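생활 > 살림·주방 > 과일 보관

체리 씻어서 넣나요 그냥 넣나요
Stondau | 2019/08/15 | 댓글 5 | 공유 17

급질. 체리 한 박스 샀는데 매번 반은 물러서 버림. 39도 찍는 날 차에 실어와서 그런가..
지금은 꼭지 붙은 채로 키친타월 깔고 냉장고 야채칸. 씻는 건 먹기 직전. 엄마는 다 씻어서 넣어야 한다고 하심. 벌레 있다고. 근데 물 닿으면 더 빨리 무르는 거 아닌가요?
꼭지도 고민. 떼면 부피는 줄어서 좋은데 떼고 넣은 통이 먼저 상한 느낌. 느낌만임, 제대로 비교는 안해봄 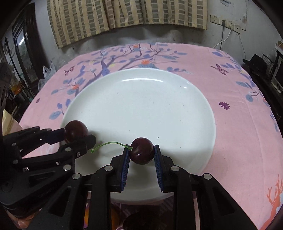
Vaher: 씻지 마세요. 꼭지도 떼지 마시고. 꼭지 자리로 물 들어가면 그날부터 끝이에요. 통은 뚜껑 살짝 열어두고.

Dellside: 저는 반대요ㅎ 식초물에 5분 담갔다가 헹구고 완전히 말려서 넣어요. 말리는 게 핵심. 선풍기 틀어놓고 한참. 일주일 넘게 멀쩡하던데

Vaher: 일주일이면 안 씻어도 가요 그정도는;; 괜히 일만 많음

Dellside: 애들이 냉장고에서 바로 꺼내먹는 집은 씻어둬야 됨. 집집마다 다르죠 뭐

Stondau: 오 의견이 갈리네요. 저희도 애가 그냥 막 꺼내먹긴 해서.. 식초 비율은요? 냄새 안 남나요
그리고 다른 과일이랑 같이 둬도 되는지도. 저희집은 귀찮아서 큰 접시에 다 섞어두는 편. 귤이랑 자두랑 뭐 이것저것. 손님 오면 그대로 상에 냄
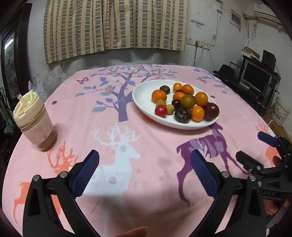 섞어두면 자두가 제일 먼저 물러지고 그 옆에 있던 것도 따라가더라고요. 사과는 무조건 따로 두라고 하던데 자두도 그런가요? 귤은 실온에 둬도 며칠은 버티는데 여름엔 곰팡이가 금방이라 그것도 애매하고. 냉장고는 이미 꽉참

Aston: 자두는 덜 익은 것만 실온, 말랑해지면 바로 냉장. 사과 옆에 두면 같이 빨리 익어요. 귤은 겹쳐 쌓지 말고 한 겹으로 까세요. 하나 곰팡이 나면 닿은 것부터 번짐. 남방올방개(물밤)는 껍질째 종이에 싸서 냉장, 까면 물에 담가서 하루이틀 안에 드시고. 물은 매일 갈아줘야 해요

Dellside: 식초는 물 한 대야에 두세 숟갈? 대충 넣어요. 헹구면 냄새 안나요

Vaher: 식초물 하실거면 금방 먹을 만큼만 하세요. 박스째로 하면 말리다가 지침

Stondau: 그럼 반은 씻어서 말리고 반은 그냥 넣어볼게요. 뭐가 먼저 무르는지 보고 다시 글 쓸게여. 자두는 일단 접시에서 빼서 냉장고로

추천 129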